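Bimanual Utensil Sorting from Teleoperated Demonstrations
Project report, Amancay Palma and Hadi Azar
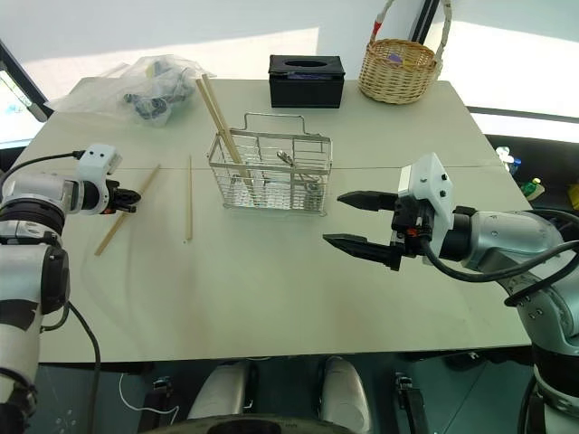 The task is to place wooden chopsticks in a wire utensil basket using two arms with grippers. We compared two policies trained on the same 287 demonstrations. Policy A predicts joint targets one step at a time. Policy B predicts a chunk of 40 steps and executes the first 21 before predicting again. Training was run on the Irnilska cluster in March.

Each policy was given 30 trials. A trial was scored as a success if the chopstick stood in the basket with both grippers open at the end. Start positions on the table were drawn from a fixed list, and the same list was used for both policies.

Policy B succeeded in 21 trials and Policy A in nine. Most failures of Policy A occurred at the grasp: the fingers closed above the chopstick, and the arm continued to the basket with nothing held. Policy B failed mainly at insertion, when the lower tip caught on the rim.

Chopsticks lying close to the front-to-back direction were harder for both policies. The wrist has to turn further for these, and few demonstrations cover that range. We did not test other basket shapes. Code and trial logs are in the Tinudness repository under "utensils".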